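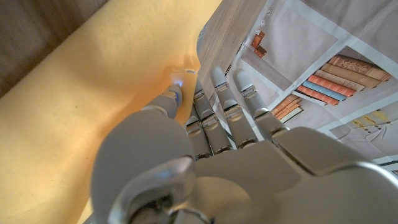

Fingertip contact on a yellow object, Tredoveck four-finger hand, likely with thumb

Posted in May by Sneha Mittal, Stametach product desk

Tredoveck Hand: Good Practice for Contact Work

The Tredoveck is a jointed hand for research arms and small work cells. It is delivered with the wrist flange, one cable set, the printed manual and the setup sheet. Before you order, please read this page to the end. Most of the questions we receive are about safe use and contact limits, and the answers are mostly written here.

Part numbers
Right hand: 917
Wrist flange with cable set (spare): 1,197

Limits for fingertip contact
The factory speed limit at the fingertip is 20 millimeters per second during the approach. You can raise it in the settings, but only after the risk assessment of your whole cell is finished and signed. The assessment must include the arm, the hand and the object together. A hand that is safe by itself can become dangerous when it holds a knife or a glass bottle, and we cannot judge this for you.

Set the force limit separately for each object. A value that was good for a soft toy should not be copied to a wooden block. Write the value on the setup sheet with the name of the person who chose it.

Keep the stop button in reach of the operator, and outside of the space where the arm moves. If two persons work at the cell, each one needs a stop button. We still see installations where the only button is behind the arm. Please do not do this. 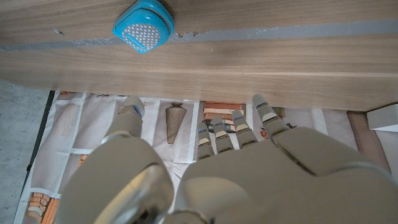

Working near the edge of a board, with the fingers extended

Working near edges
The edge of a table or board is the place where fingers are damaged most often. The arm software usually knows the surface, but its model of the edge may be a few millimeters wrong. Measure the edge again every time the board was moved. Approach from the open side at reduced speed, and do not close the hand until all fingertips are clear.

No person should put a hand between the robot fingers and the edge while the drives have power. For cleaning or for removing a jammed object, switch off the power and lock it, then move the fingers by hand.

Inspection
Check the joints after every 600 hours of operation and after each collision, also a light one. Look for play in the thumb base, because it carries the highest load. Khurana mounting plates have their own inspection schedule, so please follow both.

Orders outside our region go through Jistum. Spare fingertips are sold in pairs. The setup sheet can be requested separately without cost, please give the part number of your hand.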